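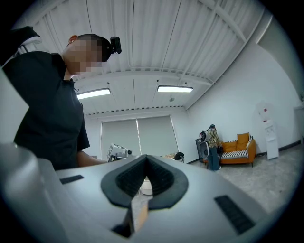

Pestemberg wrote back that the steel is within their limits for oil-hardening plate, that the soft edges we reported are almost certainly a tempering fault, and would we please check our oven before sending any more blanks back to them. They also asked whether the soft zone follows the edge or one corner. Fair question. I had not recorded it.

Stondlow bench notebook, February 2021
Plane irons, second batch. Temper oven check and edge tests.

Background, so I don't have to look it up again. The January batch was cut from the Pestemberg plate, normalized, hardened in the Rees quench oil and tempered in the small Satotar oven. Out of that batch some irons held an edge through a full panel of maple and some folded over on the first few passes. All of them came out of the quench glass-hard. A new file skated on every one, both corners and middle. So whatever went wrong went wrong after the quench, or else the file test is hiding something. A thin hard skin over a softer core is possible in principle, but oil-hardening steel in this thickness should go right through, and the one I snapped had the same fine gray grain from face to face.

Went back through the January irons that are still in the rack. The soft ones are soft at one corner. On each it is the left corner with the bevel facing up and the edge away from me. They were all loaded bevel up, edge toward the back of the oven, stamped face down, so the left corner was nearest the side element. I should have seen this in January. Marked them with a paint pen and put them aside for re-hardening.

Oven check

Controller set to 194 C, same as January. Thermocouple that came with the oven sits high on the back wall, behind a bracket. Put the bench thermocouple in through the vent and moved it by steps across the shelf, leaving it in each spot until the reading quit moving.

Center of shelf: reads close to the controller. Good.
Front, by the door: low, and it sags each time the door seal is disturbed. Recovers slowly.
Back left, beside the element: high every time the element comes on, then falls back. The swing is much bigger than the display shows.
Back right: steady, a little above center.

The display never moves by more than a degree or so during all this. It is averaging, or the wall sensor is just slow, buried where it is. Either way the display tells me the temperature of a bracket.

Bare thermocouple bead responds faster than a plane iron does, so the swings in the air are not the swings in the steel. But the thin corner of a bevel is not much heavier than the bead, and it sits in direct line with a glowing element. I think radiant heating of the corner is enough to explain the softening without the average being wrong at all. That fits with the middle and right corner of the same irons being fine.

Temper colors on the January irons would have shown it if I had cleaned them first. I tempered with quench scale on. Lesson for the procedure: brighten one face before temper. Colors are a poor thermometer across different steels and soak times but they are good for comparing two corners of the same piece.

Changes to the setup

a) Steel tray with a layer of dry sand, irons laid flat and covered. Sand bed was in the oven from cold and left until the bench thermocouple, pushed down into it, had settled. Takes most of the morning. Start it before anything else.
b) Scrap plate stood on edge between the element and the tray as a radiation shield. Leaves a gap for air at top and bottom.
c) Bench thermocouple stays in the sand during the run. Ignore the display once it has reached set point.

With the shield and sand in, the reading in the tray no longer follows the element at all. It crept slightly above set point over the first hour and then stayed. Lowered the controller to bring the sand to 194 C and left it there. Wrote the offset on tape on the front of the oven. Note that the offset will only be right for this tray with this much sand in it. If someone empties the tray, measure again.

Second batch

5 irons, same plate, same profile. Roughed bevels left thick, since the first batch also had some warping at thin edges. Normalized, then hardened by magnet plus a short rise past it, soak, then straight down into warm oil, edge first, moving fore and aft only. No side-to-side. Oil prewarmed with a scrap bar. Rees lists a working range for the oil on the can label and we were inside it. Oil smells a bit burnt now and is darker than in January. Should be strained before the next lot.

File skated on all. One has a slight bow along the length, hollow on the back, which is the better direction to have it. Will come out in lapping. The others are flat enough that the back touches the plate all around.

Brightened the stamped face of each on worn paper, wiped down with solvent, into the sand. Two tempers with a cool to room temperature between. Colors after the second: pale straw, even from corner to corner on every iron. No darker patch on the left. I turned two of them end for end between cycles as a check on position and can't tell which two by looking.

Sharpening and edge test

Backs lapped, bevels ground to final thickness with frequent dipping. Kept fingers near the edge the whole time and stopped whenever it felt warm. Finished on the 2000 stone, then a plain leather strop, no compound. Stopping there on purpose. A finer finish would make a nicer first shaving but would also hide differences I want to see, and most users of these will stop at that grit.

Test: hard maple board, edge planed, same jack body for all irons, same depth setting as near as I can manage by feel. 20 strokes, then look at the edge under the loupe at both corners and the middle. Repeat until there is a visible line of light at the edge or the shaving breaks up.

Results so far:
Iron A: even wear all across, no folding. Light line started in the middle, where most of the cutting happens.
Iron B: same as A.
Iron C: small chip right of center after the first set. Reground past it and ran it again, no repeat. Blaming the initial grind, or possibly grit in the board. Not counting it against the temper yet.
Iron D: the bowed one. Took longest to lap. Wear same as A and B.
Iron E: not tested. Kept as a reference, greased and wrapped.

For comparison I ran one of the soft January irons through the same test. Left corner rolled during the first set. Easy to feel with a fingernail drawn off the back. Right corner of the same iron lasted about as well as A.

So the steel is fine and I owe Pestemberg a note saying so. Draft it with the shelf readings attached and tell them the soft zone follows the corner next to the element. Withdraw the return on the leftover plate.

Open points

The hardness numbers. File and maple are both relative. If we sell these with a hardness figure on the card it has to be measured on a proper tester, on a flat ground area behind the bevel, with at least one from each temper run. Until then leave the figure off the card.

Satotar sensor position. Could be moved down to shelf height with a longer lead. The bracket is riveted, and drilling it out probably ends the warranty. Sand tray does the job for irons. It will not do for the longer drawknife blanks, which don't fit the tray, so this comes up again when those are cut.

Whether the door-side droop matters. With the tray pushed fully back it's out of the cool zone. Put a stop on the shelf so it can't be loaded short.

January irons: re-harden from normalized, don't just quench again on top of the old structure. Expect some loss of width at the edge from scale. Check that the slot still lines up with the cap iron screw after grinding.

To buy: straining cloth for the oil, dry sand, paint pens, another thermocouple probe (the sheath on this one is kinked near the tip).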